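Home Features Teaching Research Archive Contact

When the Feedback Comes Before the Mark

September 2023
By Aarti Nigam

In the distance-learning program at Loten, students used to receive two things on the same screen: a mark and a paragraph of comments. The mark was in large type. The comments were below it, and you had to scroll a little. The system kept a record of who scrolled, and many did not.

I taught on this program for five years, so I read those records with a heavy heart. I had written many of the comments myself, often late in the evening, and I believed that they were read.

In May the course team tried a small change. For one assignment in the statistics module, the comments were released first. The mark stayed hidden until the student had written a short reply, of any length, to the tutor. There were 210 students in the module at that time. The team did not make the reply difficult. "I understand, thank you" was accepted, and so was a full page.

The replies were more interesting than I expected. Some students only wanted to pass the gate and typed one word. But others argued. One of them explained why she had chosen a median and not a mean, and her tutor agreed that the comment had been unfair. Under the old arrangement, this conversation would not have happened, because she had passed with a good mark and would have had no reason to write.

There were also complaints. A few students said it was childish to keep the mark behind a door, and I have some sympathy with them. Adult learners have jobs and families, and they want to know quickly if they must worry. The team at Vainio, who built the marking tool, had asked for a limit of 2000 characters on each reply, and this also made some people angry — mostly those who had much to say.
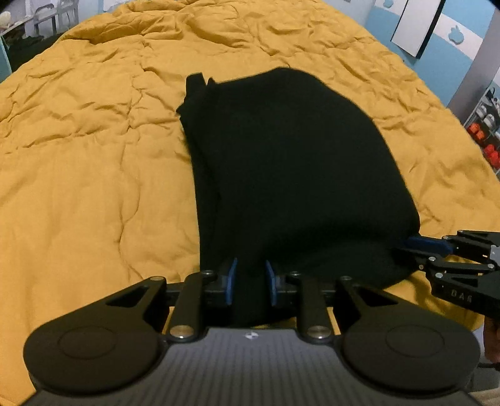 Black fabric on a mustard-yellow quilt.

What about the tutors? For them the change meant more work, and it came in a busy month. A reply asks for an answer, even if the rules say that no answer is needed. Two of my former colleagues told me they now write shorter comments and put one real question at the end. They feel the students respond better to a question than to advice.

The college at Huditby will try the same method this winter, but with essays, where the comments are longer and the marks are more often disputed. They will let students open the mark after five days in any case, with or without a reply. I think this is a kind rule, and I would like to see how many wait.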